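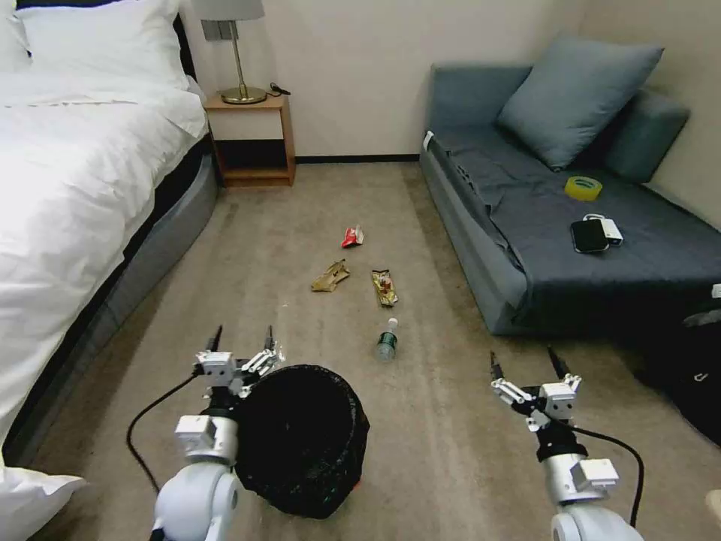
6. Setting up the dehumidifier in a bedroom

Last updated: 19/12/2021
Shares 6 | Comments 2

These steps are for the Huruslow bedroom dehumidifier with the front tank. If yours has the side tank, use the Rovden guide. The drain and filter parts are different, but the control panel is the same.

Read the cautions at the end of this section before you plug the unit in.

6.1 Choosing a spot

1. Stand the unit upright for six hours before first use. If it was delivered on its side, leave it upright overnight.

2. Pick a level place on the floor, away from curtains and loose bedding. Carpet is fine if the pile is short. On thick carpet, put a flat board under the feet.

3. Leave 6 inches clear behind the unit and on both sides. The front needs more space so that the tank can slide all the way out.

4. Check that the cord reaches a wall outlet without crossing the path from the bed to the door. Do not use an extension cord or a power strip.

Note: The sensor is on the back, near the top. If the unit stands close to a radiator or an outside door, the reading on the display will be wrong for the rest of the room.

6.2 Fitting the filter and the tank

1. Pull the filter cover toward you from the bottom edge. Remove the plastic film from the filter and put the filter back with the tab facing out.

2. Press the cover until both corners click.

3. Slide the tank out and take out the foam block and the tape that holds the float. The float must move up and down freely.

4. Rinse the tank with plain water and wipe the outside dry.

5. Push the tank back in until it stops. The tank light goes out when it is seated. If the light stays on, pull the tank out and check the float again.

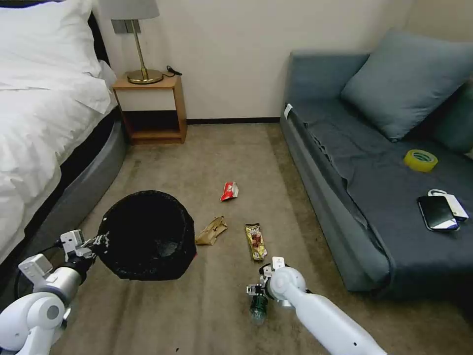
6. Keep the foam block if you expect to move the unit or store it over the summer. The film and tape can be thrown away. The small bag taped inside the tank holds the drain cap and two spare clips, so open it before you get rid of any packing.

6.3 First run

1. Close the windows and the bedroom door. Closet doors can be left open if the closet smells damp.

2. Plug in the unit and press POWER. The fan starts first. The compressor comes on later, and you will hear a low hum when it does.

3. Press MODE until AUTO is lit.

4. Use the arrow keys to set the target. The factory setting is 41 percent. For most bedrooms this is a little dry, and you can raise it after the first few days.

5. Let the unit run for 33 minutes, then check the tank. A small amount of water on the bottom means it is working. In a cold room there may be none yet. Check again after a few hours.

6. For sleeping, hold MODE until the display dims. The fan drops to its lowest speed and the keys stop beeping.

Note: The room may feel slightly warmer while the unit runs. The heat comes from the compressor and is normal.

6.4 Using the drain hose

The hose is sold separately (Farquharson kit, straight or elbow end). With the hose fitted, the tank stays in place but does not fill.

1. Switch off the unit and unplug it.
2. Unscrew the drain cover at the back and pull out the rubber plug. Keep both.
3. Push the hose onto the spout as far as it will go and tighten the clip.
4. Run the hose downhill to a floor drain. It must not rise at any point or loop back on itself.
5. Plug the unit in and look for drips at the spout during the first hour.

CAUTION: Do not drink the tank water or use it in a steam iron or humidifier.

CAUTION: Switch off and unplug the unit before moving it. Empty the tank first.

CAUTION: Do not cover the top grille with clothes or towels. To dry laundry in the same room, hang it well clear of the unit.

CAUTION: If the cord or plug is damaged, stop using the unit and contact Pramumen service.

Steps checked by Nilton Cáceres. Corrections to Kamrul Howlader, Pramumen manuals desk.

Filter cleaning and the error codes are in section 7.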